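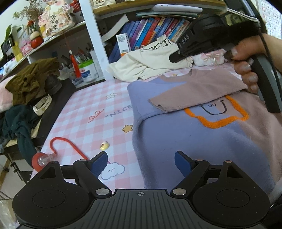 Stastetti compares soft pads and narrow jaws for work with clothes

The Mirberg company Stastetti has finished the first part of a test in which two kinds of gripper fingers are compared on clothes, bed linen and small household things. The test was done with hand-held grippers, in furnished bedrooms, and it will help the company to decide which fingers go on the arm it wants to show in August.

The first kind has a pair of blue pads. The second kind has slim black jaws with small steps along the inner edge. Both are moved by the same type of linkage, and a person can change from one kind to the other in a few minutes with a small screwdriver.

Stastetti has worked on grippers for kitchens before this. Plates and cups keep their form when they are lifted, and the company says its older fingers were good enough for them. With a sweatshirt the problem is different. The operator must first find an edge or a fold, then close the fingers on it, and the cloth changes its shape during the whole movement. A finger that is too thick pushes the fold away before it can close. A finger that is too thin can take the fold, but it often takes only one layer, and the rest of the garment slides out.

For the test the operators received a list of 22 tasks. Most of them were simple: pick up a sleeve, turn a collar, lay one half of a shirt on the other half, move a cord away from the cloth. A smaller group of tasks needed two grippers, one in each hand. Every task was repeated with both kinds of fingers, and the operators were asked to start again if they touched the cloth with their free hand.

In total 609 recordings were accepted. The first results, which the company published in a short note this week, are mixed. The blue pads were better in all tasks where the cloth was lifted high, and with thick materials such as sweatshirts. The narrow jaws were better at the start of a task, when a single edge had to be taken from a flat surface. They were also preferred for cords, ribbons and the small parts that lie between clothes on a bed.

Time was less important than the team expected. With the pads, a complete fold of a sweatshirt took 48 seconds on average, and with the jaws only a little more. The larger difference was in the number of new attempts. Operators who used the jaws on thick cloth had to grip again much more often, and several of them wrote in their comments that the hand becomes tired from this. 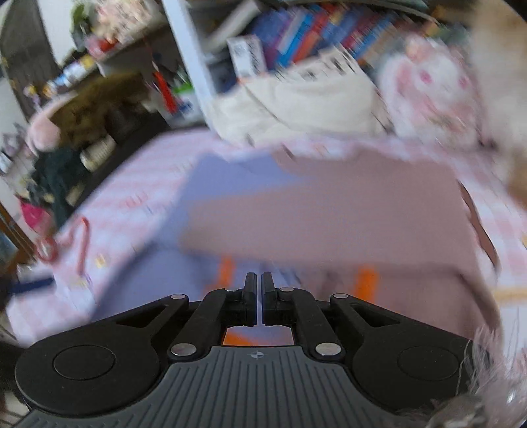
The narrow black jaws, nearly closed, above a bed with a pink-and-white checked blanket.

The place of the camera was the second subject of the test. In the present version it looks over the body of the gripper toward the fingers, so that the fingers and the surface in front of them are in view together. This is helpful when one wants to see on which side of a fold the finger goes in. It also means that the body of the gripper takes a large part of the picture, and that a quick turn of the wrist makes the background unclear. Stastetti has tried a higher position too, but with it the tips of the narrow jaws were hard to see against dark cloth. For now the lower position stays.

The company did not want to do the test on an empty table. Its earlier recordings were all made in one room in Mirberg, with a gray surface and the same lamp, and a controller that learned from them had difficulties when it was moved to another building. In a used bedroom there are patterned sheets, shelves full of small objects, and more than one garment on the bed at the same time. The operators were told not to clear away anything before they began.

The evaluation is done together with Phuthong, a software office that writes the controller. Phuthong receives the recordings with the opening of the fingers for each moment, and tries to learn from them when the fingers should close. According to the note, the controller has until now seen mostly the blue pads. When it was given recordings with the narrow jaws, it closed too early in many cases. The two partners do not yet know if this comes from the color of the fingers or from their shape, and a set of black pads has been ordered to find it out.

Not every question can be answered by hand. A person who holds the gripper feels when the cloth begins to slide and corrects it without thinking, and an arm has no such feeling if there is no sensor for it. Stastetti therefore plans to repeat a part of the tasks on an arm in its workshop at Borklow. This second part will start with the tasks for one gripper - the tasks for two will follow when the second arm is mounted. Wear of the fingers will be checked there as well. The plan is to open and close each pair around 1,000 times on the same piece of cotton, and to measure the surface before and after.

There is also a practical side. The blue pads collect fluff from soft blankets and must be cleaned with a wet cloth after each session, otherwise they lose some of their grip. The narrow jaws need almost no cleaning, but threads can get caught at the steps, and one knitted garment was damaged in this way. The company has made the edges of the steps a little rounder on the newest pair.

A mixed solution is possible too: a narrow tip for the first contact, with a soft pad behind it. Two drawings of such a finger are in the note, but neither of them has been built. Stastetti says it will choose between the existing kinds first, and that the tasks and the operators' comments will be made available to other groups on request when the work at Borklow is complete.

Last updated: 2 April 2021

Recent items
- Phuthong opens test access to its gripper controller
- New workshop hall at Borklow ready for the first arm
- Cups, plates and lids: what the kitchen recordings showed
- Mirberg robotics evening moves to August

Contact the newsroom | Copyright 2021 Mirberg Technology News | Back to top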